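Wedmont Publishes Working Practice for Robot Disassembly of Desktop Computers

Document covers cable handling, gripping force limits, static control and operator sign-off

TRALTBRIDGE — Wedmont today released a written working practice for the use of robot arms in taking apart used desktop computers. The document is 469 clauses long and is free to download. It was drafted with Tredside, which refurbishes office equipment, and Marchal, which builds end-of-arm tooling.

Robot arms have been used for years to move sealed goods from one place to another. Opening a computer and removing its parts is a different kind of job. Cases vary from one maker to the next, cables lie where the last technician left them, and a part worth reselling can sit a finger's width from a part that is scrap. Existing machine safety rules protect the people near the robot. They say little about how the robot should treat the thing it is working on, or what records should be kept.

The Wedmont practice is meant to be used alongside those safety rules and does not replace any of them. It applies to fixed arms with a two-finger gripper and a camera at the wrist, working on desktop cases that have been unplugged and opened before they reach the cell.

Cable handling takes up the longest chapter. Power supply wiring and data cables often cross the path a gripper has to take to reach the board. The practice says the arm must not push through a cable bundle to reach a part behind it. The operator either plans a path around the bundle or stops the cell and moves the wires by hand. Zip ties are to be left in place until the connectors at both ends are free.
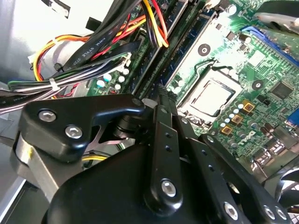 Tredside said that cable damage had been its main worry when it first looked at robot disassembly, and that it wanted a rule its floor staff could apply without an engineer standing next to them. The company said it would have liked stricter wording on ribbon and flat cables, and expects to raise the point again at the first revision.

The practice sorts board work into 4 classes, according to how easily a part can be harmed. Class 1 covers brackets, drive frames and other bare metal. Class 2 covers plugs and connectors. Class 3 covers memory modules and expansion cards, which must be released at the latch before any pull is applied. Class 4 covers processors and their sockets. Once the cooler is off, no gripper finger may touch the lid of the processor or the socket frame unless the program in use has been tested for that socket type.

Testing is set at 3,000 recorded cycles for each Class 4 program. Cycles run in simulation do not count toward the total. A change of fingers, finger pads or camera position means the test has to be run again — a point that drew the most comments during drafting. Marchal asked for a shorter retest when only the pads are changed, and the final text allows this for Classes 1 and 2.

Static control follows the same approach used at a manual bench. The work surface, the case and the tooling must share a ground point, and the ground is to be checked at the start of every shift. Finger material must be named on the cell's data sheet.
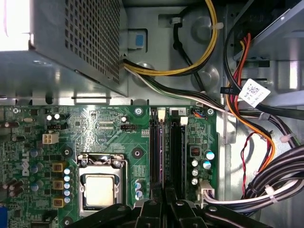
RECORDS AND SIGN-OFF

Each cell must keep a log that shows the program version, the tooling fitted, the case model and any stop called by the operator. Wrist camera footage of Class 3 and Class 4 work is to be kept for 3 months. Footage may be used for training new programs only if drives have been removed from the case beforehand, or if the customer has agreed in writing.

An operator signs off every finished case. The sign-off cannot be handed to software, and one operator may not sign for a cell that he or she has not been watching.

Sites that want to state that they follow the practice must complete the checklist at the back of the document and make it available to customers on request. Wedmont will not certify sites and does not charge a fee for use of the name.

AVAILABILITY

The practice, the checklist and a blank data sheet can be downloaded from the Wedmont website. Printed copies can be ordered from the Traltbridge office. Comments for the first revision are open until the end of July and should give the clause number they refer to. Laptops, servers and all-in-one machines are outside the present text and will be considered separately.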